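Trardale Hotel: Summer Events Crew Wanted

May 2023 | 4 min read
Print this page | E-mail this page

Summer at the Trardale is nearly on us and we're short on people. Rooftop parties, a lobby music series, two weddings most weekends, plus the Gerora Room reopening with a new menu and a new bar. We need hands. Good ones, friendly ones, ones that can start soon.

We're hiring up to 30 seasonal staff for the events crew. Some full time, most part time. Season runs till the end of August, with a few spots going on into the fall if things work out.

What's open right now:

Party hosts. You meet guests at the door, check names, hand out wristbands, point people to the elevators, keep the line happy. Evenings mostly. You need to be good with a crowd and ok with loud music.

Bar backs. Ice, glasses, fruit, more ice. Heavy lifting. Tips are pooled and shared out at the end of each shift.

Setup and teardown. Early mornings and very late nights. Chairs, tents, lights, speakers, the dance floor. Closed shoes please, we mean it. No sandals on the load-in ramp.

Guest games lead. Just one of these. Runs the lawn games and the kids hour, and the costume contest on theme nights. Microphone work so no shy people. Some hotel or camp background would be great.

Decor helpers. Working with our Cusi table team on flowers, linens, signs and the photo corner. If you can letter a sign by hand, put that at the top of your email.

Pay depends on the job and gets gone over on the first phone call. Everybody gets a staff meal per shift, free parking in the back lot, and a discount at the Plamska Cafe downstairs. Crew who finish out the season get a night in one of our rooms for two, blackout dates apply, sorry, not the holiday weekend.

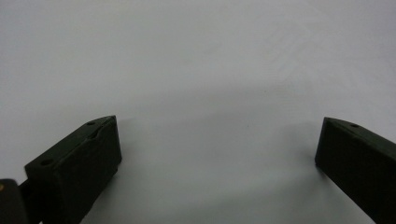 Back to the decor jobs for a sec, becuase we get the most questions on those. The look this year is much simpler than last year. Less glitter, fewer balloons, no more tiki. Plain backdrops in a pale gray-white with a matte finish, then one strong color on top, usually from the flowers. So if you've got photos of tables or displays you did that go in that direction, send a few. Phone pictures are fine. Party at your mom's house, also fine.

You should be:

- 18 or over, 21 or over for anything behind the bar
- free most weekends, and tell us up front about any trips already booked
- ok on your feet for a full shift
- nice to people at midnight when they can't find their room key

Nice to have: a second language, first aid, a food handler card. If you don't have the card we'll help you get it.

Not needed: a resume with fancy borders. A few lines on where you've worked is plenty. Never worked in a hotel? Still apply. A lot of last year's crew hadn't either.

How to apply. Email the events office, address is on the Contact page. Put the job you want in the subject line and ref 3433 after it so it lands in the right folder. In the email: your name, phone, which days you can work, when you could start. Or come by the front desk and ask for a form, any time after lunch. Mornings are check-out and the desk is swamped.

Charalambos Stefanou is doing all the hiring for events this year. He'll call, he doesn't really text. If you get a missed call from the hotel main line that's probably him, so ring back and ask for extension 189.

First calls go out as applications come in, we're not waiting for a closing date. Short tryout shift for everyone after that, paid, 4 hours, usually at one of the smaller lobby nights. Wear black pants and a plain black top. We give out the crew shirts once you're on the schedule.

Applied last summer and didn't hear back? Our old inbox was a mess, please try agian. Past crew can skip the tryout, just email and say you want back in and what nights you're good for.

Print this page | E-mail this page

Recent from the Trardale

Gerora Room reopening: menu and hours
Lobby music series, full lineup
Booking a wedding block for the fall
Plamska Cafe now open late
Parking and shuttle info for party guests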